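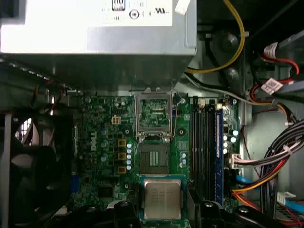
4. Fitting the processor

This section is for the desktop computers which we prepare at Bidell. It continues from section 3, where you removed the side cover and loosened the power supply. If the heatsink is still on the board, go back to section 3 and take it off first.

You will need:
Anti-static wrist strap
Lint-free cloth and cleaning alcohol
Thermal paste (Astgate tube, drawer 23)
Small torch

Before you start

Unplug the mains cable and press the power button one time, so that the remaining charge goes out. Put on the wrist strap and clip it to bare metal of the case.

Caution: The power supply is heavy and has sharp corners. Do not let it hang on its cables over the motherboard. Support it with one hand whenever you move it.

Opening the socket

1. Press the retention lever down a little and then outwards, until it is free from its hook.

2. Lift the lever completely.

3. Raise the metal load plate until it stands upright. It must stay up by itself. If it falls back, the lever is not fully open.

4. Shine the torch into the socket from the side. All the pins must lean in the same direction. One pin which shines differently from its neighbours is probably bent.

Caution: Never touch the pins, also not with the cloth. Do not try to straighten a bent pin with a needle. Write the board number on the sheet and give the board to Fasil Abera.

Placing the processor

5. Hold the processor by its edges only, with the silver side up. The gold contacts are below and must stay clean.

6. Find the two small notches in the edge of the processor and the two matching keys in the socket. Find also the small triangle in one corner. On some boards the processor must be turned compared to how you read the text on it, so please follow the notches and not the text.

7. Lower it straight down and let go. Do not slide it and do not push. It should lie flat, without any rocking.

8. Close the load plate, then bring the lever down and put it under the hook. The lever needs quite some force at the end - this is normal. A loud crack is not normal, and in this case you must stop and open again.

Note: The memory modules can stay in their slots during this work. Check them afterwards, as a sleeve catches easily on the clips.

Thermal paste and first start

9. Clean the silver top with alcohol and wait until it is dry. Put one drop of paste in the middle, the size of a small pea.

10. Fit the heatsink and tighten its screws crosswise, a few turns each.

11. Refit the power supply and connect the four-pin cable near the processor. When this cable is forgotten, the computer will not start properly.

12. Switch on. If there is no picture after two attempts, switch off, unplug and repeat from step 1.

Questions about this section go to Arash Ahmadpour, extension 215.

Last change: Feb 13, 2020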